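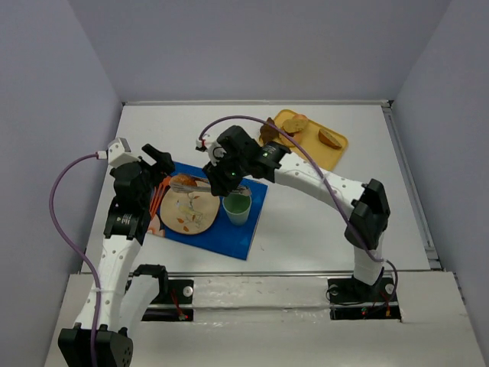 Fanis table setting, gallery page 2
Text: Ingvild Fjeld. Last edited 19 May 2025.

Fanis is the place setting we use at Clareck for table layout work: one mat, one plate, one cup, a set of orange utensils and a yellow tray for the food. This page covers the layout on the white table. Storage boxes and the older Skistelik crockery are on page 1, together with the washing notes.

The table stands at 75 cm. All the positions given on this page are for a person sitting on the long side. If the setting is moved to the lower table in the back room, the mat stays as described and the tray comes closer, as the reach is shorter.

Mat. Blue, rectangular. It is laid first and everything else is placed by it. A slight angle to the table edge is accepted. The printed side faces up. Creases are pressed out by hand before the plate goes down – the mat should not be ironed, as the print marks easily.

Plate. Round, with a bird and branch print in brown and orange. It goes on the mat with space left on both sides. There is no rule for which way up the bird should be. Gediminas Jaunzems asked for one in April and it was discussed, but the plate gets turned as soon as anyone uses it and the matter was dropped.

Flat items. Anything with a metal edge is kept off the mat and picked up by the sides. Corners mark the print faster than anything else on the table. 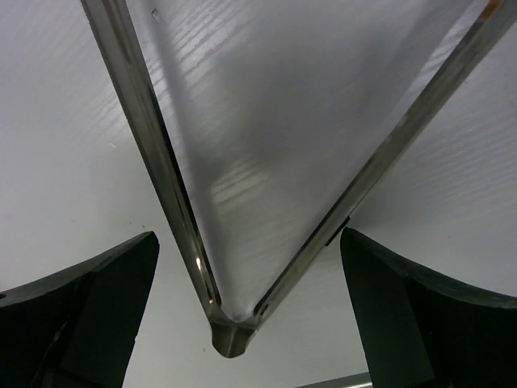
Rounded metal corner, pointing down. Small round hole in the rim close to the tip, dark slot higher up on the right edge.

Cup. Pale green, to the right of the plate. The Hellström cup in the same size can be used as a spare. Its base is narrower and it tips over more readily, so it should stand on the bare table.

Utensils. Orange, to the left of the plate. They may lie on the edge of the mat or further in. The full set is fork, knife and spoon. When only one piece is needed, the fork is put out and the other two stay in the box marked 16.

Tray. Yellow, rectangular, raised edges. It stands at the back, clear of the mat, on the right as seen from the seat. Food goes on the tray first and is moved to the plate one piece at a time. The food can be laid in any order, but long pieces take less room when placed towards the ends, and the
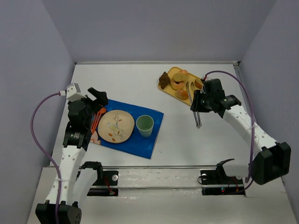

round ones then fit between them. The silver tongs and the silver fork are laid across the tray and not among the food, where they get pushed under the bread. Tongs are for the buns and pastries. The fork is for pieces that would slip. After use, both go back across the tray.

Moving food to the plate. The piece should end up near the middle, where it covers part of the print. A bun is put down with the dome upwards. Pieces left on the rim tend to roll when the mat is pulled straight, and they should be shifted before that is done.

Clearing. Food back to the tray, then the cup, the utensils and the plate. The mat is lifted last, shaken out and stored flat. The table top is wiped with a damp cloth. Allow around four minutes for the whole job, a little more if the tray has to be washed.

Reader comments on this layout follow the last picture.
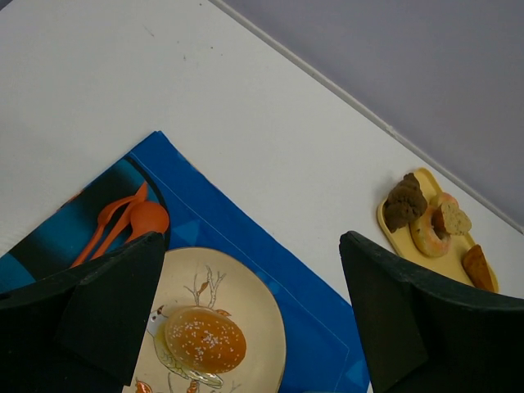 Bronwyn Nepia: We lay the fork, knife and spoon side by side at the top left of the mat and it works well enough, but the spoon always ends up on the outside and gets knocked. Would you put it in the middle? Also, does the tray have to be at the back? Ours is on a narrower table and there is hardly any room behind the mat.

Ingvild Fjeld: Spoon in the middle is fine. On a narrow table, put the tray level with the plate and leave a hand's width beyond the cup.

Tormod Bråten: Please add the mat size to page 1. I ordered a replacement last month and had to guess.

Ingvild Fjeld: Will do when I next have the box open.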